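How the Stamholm Robot Club Teaches a Machine to Tidy Up

A guide for readers in grades three through five

Every Tuesday afternoon, the students of the Stamholm Robot Club meet to work on one question: how can a machine learn to put things away? Most people can tidy a shelf without thinking very hard. For a robot, the same job is one of the most difficult it can be given. This page explains what the club does, how the work is carried out, and what some of the special words mean.

What is the project?

The project is called Sedano. It began in May, when the club was accepted into the Eide Student Robotics Program. Each club in the program chooses one household task and studies it for a full school year. The Stamholm students chose shelves.

The goal of Sedano is to collect many short recordings of people picking things up and putting them down. A computer then studies the recordings and looks for patterns. Scientists call this "learning from demonstration." A demonstration is what happens when a person shows how something is done. You have learned this way many times yourself. Someone showed you how to tie a shoe, and then you tried it.

What is a gripper?

A gripper is the part of a robot that holds things. It does the work of a hand, but it is much simpler. Your hand has five fingers, and each finger can bend in several places. The grippers used in Sedano have two fingers that close toward each other, a little like kitchen tongs.

In this project, the grippers are not attached to a robot at all. A student holds the handle and moves the gripper through the air to the place where it is needed. A camera on the gripper records the work from close by. Later, a robot with the same kind of fingers can use what was recorded.

Why are shelves so difficult?

Think about a shelf at home. It may hold papers, packets, bottles and a mug. Some of these are hard and some are soft. Some can roll. Clear plastic is a special problem, because a computer may have trouble deciding where the plastic ends and the air begins.

Things on a shelf also hide one another. When you look for a small box behind a stack of papers, you already know that a box does not stop existing when it is covered. A computer has to learn this from many examples.

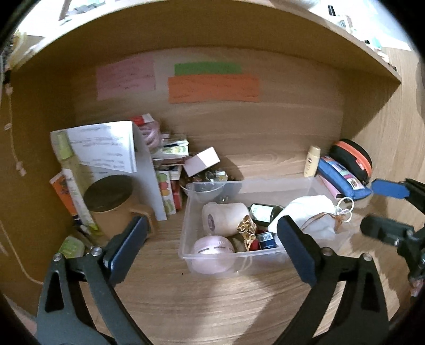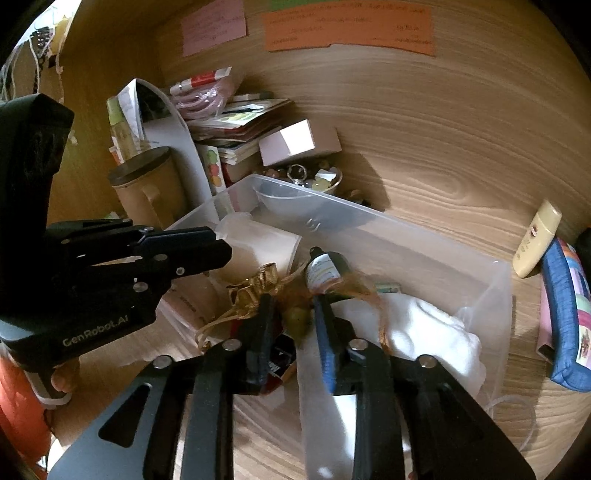 For this reason, the club does not arrange its shelves neatly before a recording. Real homes have cords, bags and cartons in the same place, and a robot that has practiced only with three wooden blocks would not be ready for them.

How is a recording made?

Students work in pairs. One is called the operator, and the other is called the recorder. The operator holds the grippers. The recorder reads the task aloud, starts the camera and writes down the result in the club notebook.

A task is always one short sentence, such as "Pick up the packet" or "Move the bottle to the left." The operator moves slowly and steadily. If something is dropped, the recording is kept and marked with the letter D. Mistakes are useful to the computer too – they show it what a poor grip looks like.

After 2 tasks, the partners trade jobs. Nothing on the shelf is straightened between turns.

How many recordings are needed?

In its first month, the club made 106 recordings. Its coach, Yurani Huanca, had asked for 100. By the end of the school year, the students had completed 1450.

That may sound like a great deal of work. Even so, a computer needs many more examples than a person does. A small child who has picked up one mug can usually pick up a different mug the next day. A computer may be confused by a new color, a new handle or a shadow that falls in a different direction.

What happens to the recordings?

The club sends its recordings to the Merov Learning Center, where they are checked and sorted. Recordings that are too dark or too blurry are set aside. The others are added to a large collection made by all the clubs in the program, and each club may use the whole collection for its own experiments.

Words to know

Demonstration: showing how something is done so that another person or a machine can learn it.

Gripper: the part of a robot that holds things.

Operator: the person who controls a machine.

Pattern: something that happens again and again in a similar way.

Try it yourself

Ask an adult for a pair of kitchen tongs with soft tips. Choose a sock, a pencil and an empty plastic cup. Pick up each one with the tongs and place it in a box. Then try again with one eye closed. Write down which thing was hardest to hold, and whether your answer changed the second time.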